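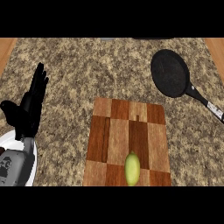 Re: Granite sealer, how often?

Jarosław Lis wrote:

> We moved into the Plemoden building in December and the kitchen has a
> granite counter, speckled beige and brown. The last owner left half a
> can of Dellora sealer and a note saying to reseal every 3 months. That
> seems like a lot. The can says to let it cure overnight. Does anyone
> on the list do it that often? Also, is it worth getting the whole
> thing repolished? Sobczak quoted me 700 for the kitchen alone.

Jarosław,

Every three months is too often for most granite. I have had the same counter for 7 years and have sealed it twice in that time. Do the water test before you open the can. Put a spoonful of water on the stone near the sink, leave it for fifteen minutes and wipe it off. If the stone underneath has gone darker, it is taking in water and could use a coat. If it looks the same as the rest, leave it alone. Try it next to the stove as well, as the two spots don't always wear the same.

When you do seal, wash the counter the evening before and let it dry. Work on a small area at a time and wipe off whatever has not soaked in. Sealer that dries on the surface leaves a haze, and I spent most of a Friday getting it off with a rag and more sealer. I would not use the old can. You don't know when it was opened, and mine had gone thick after two winters in the garage.

On the polishing – I would hold off. Dull patches are often soap film. Use warm water with a few drops of dish soap, rinse twice, and dry with a clean towel. No vinegar and no scouring powder. If it is still dull after that, ask Triron for a second price. They did my sister's counter and the window sills for 483, though her kitchen is smaller than the ones in your building.

One question back to you: is there any caulk left along the backsplash? Ours had pulled away behind the faucet, and water was getting down into the cabinet. I'd fix that before spending anything on the stone.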